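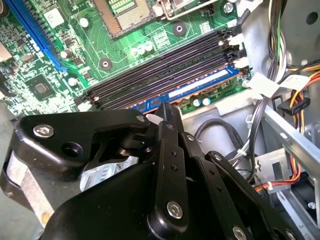

Green board, four black memory slots, one blue module in the lowest of them. The CPU socket is empty.

Adding memory to an old desktop

Memory is the easiest upgrade there is, so naturally it's the one people do with their elbows. Shut down, pull the power cord, lay the case on its side and touch bare metal before you touch anything green.

1. Check the manual for which slot gets filled first. Mine had an opinion, on page 76, in a footnote.

2. Push the clips at the ends of the slot outward. White ones get brittle with age – go gently.

3. Find the notch in the module's bottom edge and match it to the bump in the slot. If they don't line up, turn the module around. Force will not change its mind.

4. Press straight down with both thumbs until the clips close. It takes more pressure than feels polite.

If your CPU socket is open too, keep fingers and screws well away from the gold pins. Radka Hoxha bent 6 of hers one Wednesday and still won't discuss it.

Plug in, power up, check the total in the BIOS. Three beeps on my Tavon means go back to step 4.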